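Skunina Teleoperation Log: Panel Contact, July Session

Last updated: July
Filed under: Simulation / Demonstration Capture
Shares 7 | Comments 1

The Skunina project collects demonstrations for contact tasks on flat panels. An operator drives the arm remotely, joint positions and commands are logged, and the recordings are used to train a policy that runs without the operator. This page covers the simulated panel set. Rocío Bermúdez and Eylül Dönmez did the driving; Ingrid Obi maintains the logger.

The set holds 439 demonstrations. Each starts from the same home pose and is stored with its full command stream, corrections included. Hesitations are kept. Trimming them gave a policy that closed on the panel too fast. 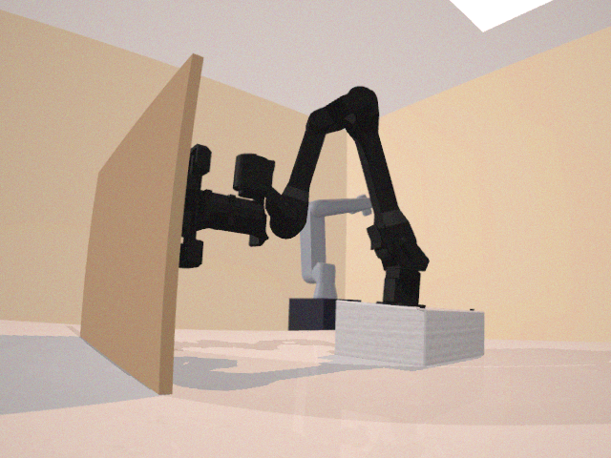 Amândio Matos wrote that he would distrust any demonstration recorded without force feedback, and that on the Juline bench his operators pressed harder in simulation than they ever did by hand. He asked for the commanded and measured positions to be published side by side. Both are now in the export.

Black arm, end-effector against the upright board. The gripper plate appears to overlap the board edge slightly. The solver tolerates shallow penetration, so contact is logged from the force estimate — never from geometry alone.

The second arm, white on a navy base, stands behind the first. Both arms are in the scene file, and joint names carry a prefix for each.

Logging runs at 100 Hz. Operators work in blocks of 5 demonstrations, then reset the scene and re-zero the input device. Drift in the zero was the main source of discarded takes in the earlier Flindeo set.

Hand-guided recordings on hardware are handled separately by Sarahí Palacios. They use the same file layout, with measured torque in place of the estimate.

Tags: teleoperation, imitation learning, contact tasks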